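Small toys, one table — how we keep the mini games from vanishing

Posted in Tips, Playroom & Storage

Quick one today, laundry is going. Lots of you asked about tabletop toys, the tiny sets with pieces smaller than a grape. We have 14 of them at last count and most still have all their parts. Mostly luck. Some habits.

Start with the table. Plain top, nothing permanent on it. Wipe before, wipe after. Damp cloth, drop of dish soap, no sprays with lemon in them (sticky). If yours is made of two boards pushed together, run an old toothbrush along the seam once a week. Crumbs live there. So do beads.

Mats next. The little soccer field is the favorite right now. Store it flat, never rolled. Rolled mats curl at the ends and then the ball won't stay put. Ours goes under the big atlas overnight if it gets bent.

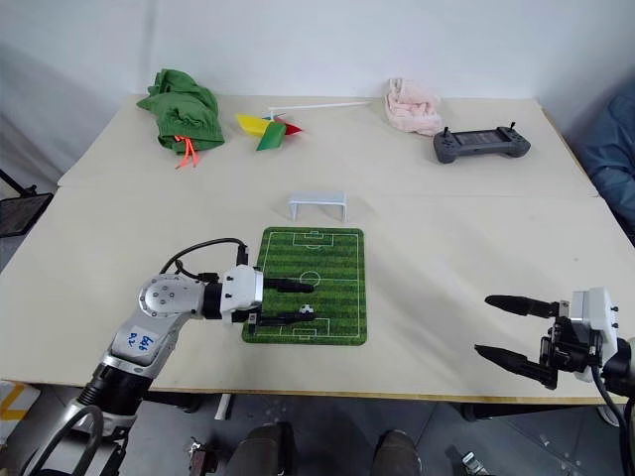

Balls go missing first. Always. Put the ball away before anything else, in a jar with a screw lid. Spares too if you can find the right size. We keep 2 spares in an old Skorketti mint tin, taped shut, top shelf. Don't tell the kids.

Goals and other thin plastic bits — box them standing up, not on thier side with stuff piled on top. Legs snap. If one does snap, a dot of plastic glue, hold it, leave it alone untill morning. Hot glue is too lumpy.

Pinwheels. Hang them by the stick from a clip or stand them in a tall cup. Blades get creased in a drawer and a creased blade wobbles. Dust with a dry paintbrush.

Cloth stuff. Anything with cords or drawstrings gets tied in a loose bow before it goes in the bin, otherwise you get one giant knot in spring. Small towels — fold in thirds, stack by the sink, one for table wiping only. Pick a color and stick with it.
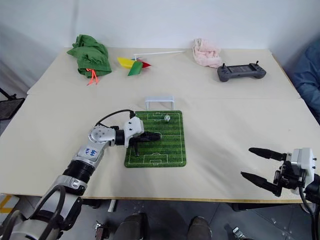 Game controllers get their own spot, away from water cups. Cotton swab around the joysticks, barely damp. Sticks up when you put it down, and no heavy books on it!! Cable in a twist tie.

Bins: we use the shallow Trukis ones, 7 of them, lids off. Deep bins turn into soup. Label on the short side so you can read it from the shelf. Masking tape and a marker is fine, the fancy labels peel.

Cleanup order that works at our house:
ball
goal
mat
anything with a stick
cloth things
controller
wipe

Takes a song and a half. Before dinner is better than after, everyone is too tired after.

More on shelf heights in January, and the Kaltham cart question too, I havent forgotten. Off to move the wash.

Filed under: toys, tables, small parts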